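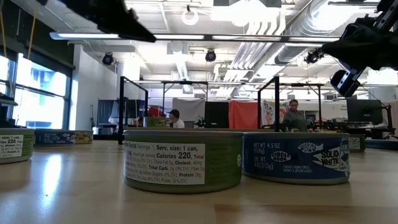 I have been trying to eat lunch like an adult for two months now, and I have some thoughts. Before this I was the person who ate crackers over the sink at 2:30 and then wondered why I wanted to bite someone by four. My old coworker Lovisa is the one who got me onto canned fish (she grew up with it and thinks Americans are babies about it), and what sold me in the end was the label on the green can. 220 calories, 29 grams of protein, one can is one serving. I can do that math! I don't have to weigh anything or pretend that I was going to stop at a third of a package.

So the whole plan, if you can call it that, is that I decide nothing at noon. Deciding at noon is where it always fell apart for me. I work from the back bedroom, the kitchen is twelve steps away, and when I'm hungry I have the judgment of a raccoon. Now I do a little bit on Sunday nights while the laundry is going and the rest of the week I just open the fridge and put things in a bowl.

Sunday goes like this. I boil a pot of little potatoes, or I make rice if we're out of potatoes. I pickle a red onion, meaning I slice it thin and drown it in vinegar with some sugar and salt and leave it in a jar. I wash a head of something green and wrap it in a dish towel. Then I make a dressing, and this is the one part I'm fussy about, so bear with me.

The dressing is a big spoonful of mustard, the juice of a lemon, olive oil until it looks right, a pinch of salt, and a spoonful of the brine from a jar of capers. Don't skip the brine. I skipped it one week when we were out of capers and it tasted like a salad from a hospital cafeteria. You can shake it all up in an old jam jar and it keeps fine through Friday, though it goes solid in our fridge (it's an ancient Rokden and it runs freezing cold on the bottom shelf) so I put it on the counter when I start my last call of the morning.

Then at lunch it's potatoes, greens, onions, fish, dressing, and whatever crunchy thing is around. Celery if I'm being good. Smashed potato chips if I'm not. My husband says chips on a salad is cheating and then he stands there eating them off the top of mine, so I don't take his views very seriously.

I do get bored. By Thursday of the first week I was already making faces at the bowl. What helped was changing one thing and leaving the rest alone. White beans in place of the potatoes. A soft egg on top. One week I did everything with sesame oil and cucumbers and it was so good I did it again the week after, and now I can't look at a cucumber. Oh, and toast! If you have a bad morning and the bowl feels like too much, mash it all up with mayo and put it on toast under the broiler with cheese. I did this on a day when the furnace guy was here for three hours and it fixed my whole mood.

Money-wise, I went back through my bank app because I was curious. In July I spent $103 on lunches, and most of that was the sandwich place on the corner, plus delivery fees for the days when I couldn't face walking to the corner. (I know.) Last month it was $72 with groceries counted, and that includes the fancy olive oil, which is really for both of us and for dinner too. So it isn't some huge life-changing savings, but I'm also getting a better lunch, and I'm not eating it in the car.

The thing I haven't solved is Fridays. By Friday the greens are sad and I'm sad and everybody in my group chat is posting pictures of noodles. For now Friday is a free day and I've quit feeling guilty about it. Last week I had a bowl of cereal and a pear, and the week before that I met Efe for dumplings and we stayed so long that I had to take my one o'clock from a bench outside the library with a scarf over my head.

A couple of you asked last time whether the house smells. A little, yes. Rinse the can right away and take the recycling out the same day, and crack the window over the sink if it isn't snowing. Our cat has become extremely loving between noon and 12:30 and ignores me the rest of the day.

Next I want to try making my own crackers, since the good ones are up to eight dollars a box at our store and I go through a box like it's nothing. If you have a recipe that doesn't need a pasta roller, please leave it in the comments. I have about 25 minutes of patience for dough and then I'm done.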